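Section 4: Getting the room ready and finding a spot for your Clonemel wireless speaker

If you followed Section 3, your Clonemel is charged and the ring on top glows a steady white. Good! Now comes the part I enjoy most, which is walking around the house with it under one arm and trying it in silly places. I wrote this section after setting up three of these (mine, my sister's, and one for Barrett Szabo, who has a very echoey living room), so it's a bit longer than the leaflet in the box.

Before you start

You'll need the speaker, the rubber foot pad, the charging cable and a song you know really well. I use the same old piano record every time, played at the same volume. Turn off anything that hums, like a fan or a dehumidifier.

Caution: Keep the speaker at least 30 inches from a heater or fireplace. The case gets soft if it's cooked, and the warranty won't cover it.

4.1 Choosing the spot

1. Put the speaker on a shelf or side table, close to the height of your ears when you're sitting down.

2. Pull it forward until the front lines up with the edge of the shelf. If you push it to the back, the bass goes boomy.

3. Leave a hand's width free on each side. The two little side ports need to breathe.

4. Press the foot pad onto the bottom, with the groove facing you. It only fits one way, so if you're pushing hard, turn it around.

4.2 Taming a bare room

Soft things soak up echo and bare walls throw it right back at you. Clap once in the middle of the room. If you hear a sort of zing after the clap, do these before you touch any of the sound settings:

1. Draw the curtains, at least halfway.

2. Put down a rug between the speaker and where you sit.

3. Sort out the seating. Stand your throw cushions up against the backrest so they're in place while you test. They won't work miracles, but I'd still have the room set up the way you normally live in it, or you'll be tuning for a room you never sit in.

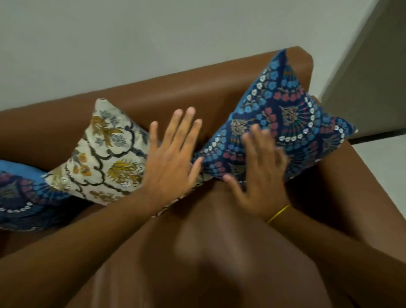
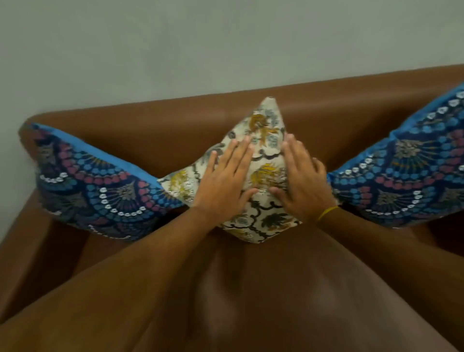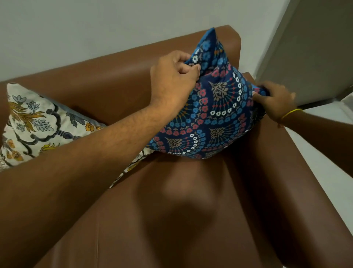 Step 3: cushions stood up against a brown leather backrest.

4. Clap again. Shorter zing? On you go. If not, hang a blanket over a door for now and see what that does.

Note: Shoshana Obi wrote in to tell me that a full bookcase on the far wall did more for her than any rug. I tried it in October and she's right, it's great!

4.3 Running the room check

1. Sit where you usually sit and open the app.

2. Tap Room, then Check. You'll hear a rising sweep that lasts 37 seconds. Keep still and keep quiet (and put the dog out, trust me).

3. When the ring turns green, tap Keep.

4. If the ring turns amber, the room was too noisy. Wait a moment and run it again.

5. Play your song. Still too boomy? Slide Bass down one notch at a time and listen to a whole verse before you move it again.

Caution: Don't hold the speaker during the sweep. It buzzes quite strongly and it's easy to drop.

If the app shows code 3048, it has lost the speaker. Hold the power button until you hear two beeps, then go back to step 1. Pairing a second speaker is in Section 5.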